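Chapter 2: Planning for Your First Kitchen Robot

Last updated: March 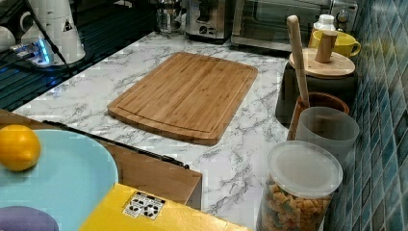

What should we pay for first? Pay for the planning time, then the arm, then everything the arm will touch.

Welcome to the part of the project where the money starts to move! In Chapter 1 we met the team at Gollow, led by Ebise Asfaw, who wanted an arm that could help set out breakfast. Now we get to build their budget line by line, and it's far more fun than it sounds (bring a pencil).

Ebise and her colleague Amanuel Yilma began with 2 quotes, one from Salar and one from Urov. The arms cost nearly the same. The extras did not! Grippers, mounts, spare cables, training days and shipping were spread over different pages, and the Urov quote left out the mount entirely. Amanuel copied every item into one sheet and found a gap of $254 a month once service was included.

We'll use that same sheet all through this chapter. Before you turn to Section 2.1, measure your counter, list the objects you want moved, and write down who will look after the machine on a Sunday. Keep the list handy, as we'll start pricing it right away.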